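Long thread on time zones in scheduling software, posted in pieces over my lunch break. I maintain the booking backend at Jutico. Most of what follows I learned by getting it wrong first.

1/ The advice you will hear most is "store everything in UTC." For events that already took place, that advice is correct. Log lines, payments, sign-ins: take the instant, store the instant, format it on the way out.

2/ For events in the future it is often wrong. A dentist appointment at 9:00 next spring is a promise about what the wall clock in the dentist's office will say. The instant is derived from that promise using the zone rules as published today.

3/ Rules change. Governments move the start of daylight saving, drop it, or shift the base offset, sometimes with a few weeks of notice. If you converted 9:00 to UTC under the old rules and threw the 9:00 away, your record now points to 8:00 or 10:00 and nothing in the row tells you so.

4/ What we store for a future booking: local date, local time, zone name (the full region/city form), and a computed UTC column for sorting and range queries. The first three are the source of truth. The fourth is a cache and gets rebuilt.

5/ Rebuilt when? On every update of the zone database. We have a job that compares the old and new versions, lists the zones that differ, and recomputes future rows in those zones only. The first full run touched 159 rows. All of them had been wrong and no customer had written in yet.

6/ An offset is not a zone. "-05:00" says nothing about what happens in March. A zone name can tell you the offset for any date it has rules for. If your API accepts only an offset, you have already lost the information and no later step can recover it.

7/ Three-letter abbreviations are worse. CST is used for US Central, China, and Cuba. IST is used for India, Ireland, and Israel. We reject abbreviations at the API boundary with a 400 and a link to the list of zone names. Two integrators complained. Both fixed it in an afternoon.

8/ A day is not always 1440 minutes. In most US zones it is 1380 on one day in spring and 1500 on one day in fall. Any code that gets "tomorrow at the same time" by adding 1440 minutes is off by an hour after a transition.

9/ We had a constant called MINUTES_PER_DAY. It was used in 66 places. Tatsuya Arai went through every one of them and sorted them into two piles: "elapsed time" and "calendar day." The first pile was fine. The second pile was the entire bug backlog for recurring bookings.

10/ The distinction is worth spelling out. "In 24 hours" is elapsed time: add to the instant. "Tomorrow" is calendar arithmetic: add one to the local date, keep the local time, then resolve to an instant. Good date libraries have separate types for these. Use both types. 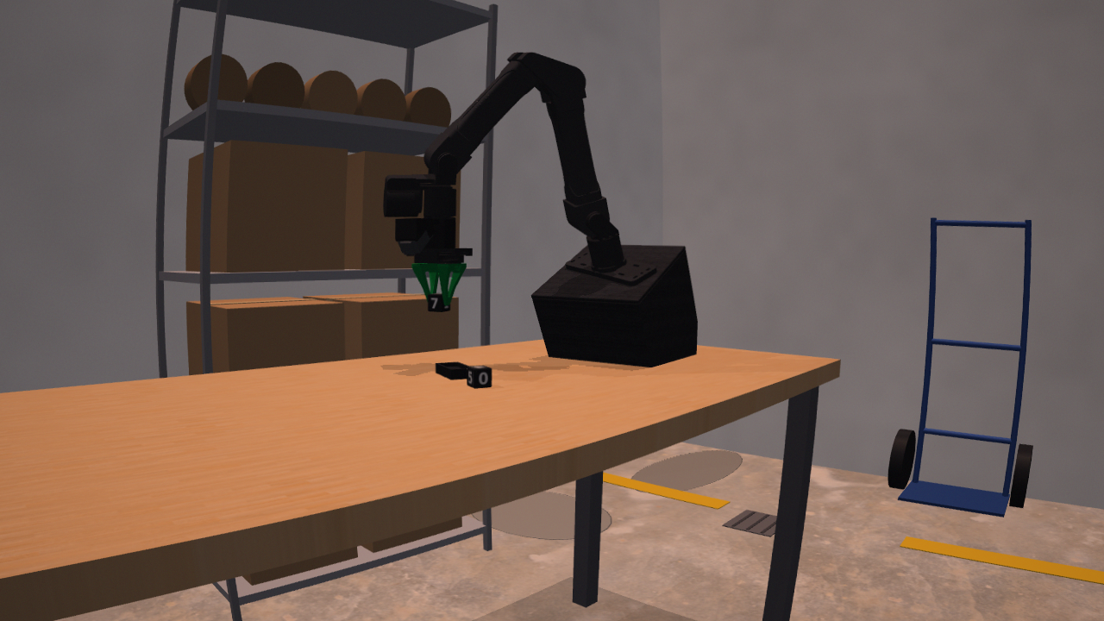 11/ Resolving local time to an instant has three outcomes. Usually there is one match. In the spring gap there is none, as 2:30 does not exist. In the fall overlap there are two, as 1:30 happens twice.

12/ Your library picks something for you in the last two cases and it may not be what you want. Look up the default. Then pass the option explicitly anyway so the next reader does not have to look it up.

13/ Our policy for the gap: shift forward by the length of the gap, so 2:30 becomes 3:30. For the overlap: take the first occurrence. Both are arbitrary. They are written down in the user docs, and that matters more than which one you choose.

14/ Exception for recurring jobs that must run exactly once. If a nightly export is set for 1:30 and your scheduler matches on wall clock, it fires twice in the fall. If it is set for 2:30 it gets skipped in the spring. Key the run on the local date and refuse a second run for the same key.

15/ Or move it to 4:15 and be done. That covers the US and most of Europe. It does not cover everywhere: some zones have made their change at midnight, so there are dates on which 0:00 local does not exist.

16/ Which brings up "start of day." Code that builds midnight by setting hours, minutes, and seconds to zero fails on those dates. Ask the library for the first valid instant of the local date. Most have a function for it.

17/ Not all offsets are whole hours. India is +5:30, Nepal is +5:45. Lord Howe Island moves its clock by 30 minutes for daylight saving. If you store offsets as an integer number of hours, you have excluded a very large number of people.

18/ Offsets before standard time was adopted can include seconds. You will meet this if you handle birth dates as timestamps. Do not handle birth dates as timestamps. A birth date is a date. It has no time and no zone, and the column type should say so.

19/ The classic symptom: a user enters a birthday, the browser builds local midnight, serializes to UTC, and the server keeps the date part. Everyone east of Greenwich is now one day younger. We shipped this. Ayane Yoshida found it because her own profile was wrong.

20/ Recurrence. Store the rule, generate the occurrences, and store exceptions separately. Do not expand a weekly meeting into 2000 rows and treat those rows as truth. We did that in version one, and changing a meeting from 10:00 to 10:30 took out a table lock.

21/ Monthly recurrence needs a stated policy too. "The 31st" in a 30-day month can be skipped or pulled back to the 30th. The iCalendar default is to skip. Rent and payroll users expect it pulled back. We ask at creation time, but only if the chosen day is 29 or later.

22/ Related trap: computing each occurrence from the previous one. Jan 31 plus a month is Feb 28. Feb 28 plus a month is Mar 28. The 31st is gone for good. Always compute from the anchor date: anchor plus n months.

23/ Meetings across zones need one zone that owns the meeting. When the US and Europe change on different dates, something has to give for a few weeks. The owning zone stays at its wall clock time and the other side moves. Show which zone owns it in the invite text.

24/ We default to the organizer's zone. The Terkodstead office asked for the zone of the room when there is a room. That was a better rule, so it is now the default for anything with a physical location.

25/ Do not infer the zone from the IP address except as a first guess in a dropdown. VPNs, roaming phones, and company proxies all break it. The browser can report its configured zone name. Use that as the guess, and let the user change it.

26/ Also keep the zone of the user and the zone of the event in separate columns. A user in Denver who books a haircut for a trip to Boston wants Boston time on the confirmation. Shinji Chiba argued for this for most of a year and the support tickets eventually made his case for him.

27/ Testing. Pass the clock in as a parameter. Any function that calls now() internally cannot be tested on the day before a transition without patching globals, and the patching leaks.

28/ Run the test suite with the machine zone set to something unhelpful. Ours runs three times: UTC, Lord Howe, and St. John's (-3:30 in winter). The first time we turned this on, the UTC run was green and the other two were not close.

29/ Fixed cases we keep in the suite: both US transitions, both European transitions, the weeks between them, a zone with a midnight gap, Feb 29, Dec 31 at 23:59 in a far-east zone, and the date Samoa skipped entirely at the end of 2011.

30/ ISO week numbers deserve a separate mention. The week-based year and the calendar year differ around January 1. In many format languages YYYY is the week-based year and yyyy is the calendar year. The wrong one looks perfect for 51 weeks.

31/ Database notes. In Postgres, "timestamp with time zone" does not store a zone. It converts the input to UTC and converts back using the session setting on output. It stores an instant. The name has confused every new hire on our team, me included.

32/ So for the scheme in post 4 you need a "timestamp without time zone" column and a text column for the zone name. People will see this in review and tell you it is a mistake. Put a comment on the column.

33/ Zone database updates: find out where each part of your stack gets its copy. Ours had four -- the OS package, the language runtime, the database, and the browser. They were on three different versions. We now log all the server-side ones at startup.

34/ You cannot control the browser copy. If a rule changed recently, an old phone will format the instant incorrectly no matter what you send it. For confirmations we format on the server and send the finished string next to the raw value.

35/ Display. Write "9:00 AM Denver time" or the city plus the offset. Avoid "EST" in July, where the user most likely means EDT and a strict parser will be an hour off. Avoid "12 AM" for deadlines -- half your readers will pick the wrong end of the day. We use 11:59 PM.

36/ Migration, for anyone sitting on a table of UTC-only future rows. Iolo Mostyn wrote ours. Take the zone from the venue, or the organizer if there is no venue, convert back with the zone database version that was live when the row was created, and write the local fields. Keep the old column for one release.

37/ The part about the version matters. If you convert back with today's rules, you bake in the exact error you are trying to remove. We did not have version history, so Iolo reconstructed it from deploy logs. It took longer than the migration.

38/ A few replies asked about leap seconds. For appointment software, ignore them. Your OS hides them or your cloud provider smears them, and no haircut has ever depended on one.

39/ Another reply asked what to fix first if there is time for only one thing. Add the zone name column and start filling it in today, even if nothing reads it yet. Every other fix on this list depends on having it.

40/ Corrections welcome. Toshio Koyama has already pointed out that post 15 is too generous about Europe: the Azores change at midnight going forward and 1:00 going back, local time. Noted. The 4:15 advice still holds there, but the "start of day" warning in 16 applies closer to home than I implied.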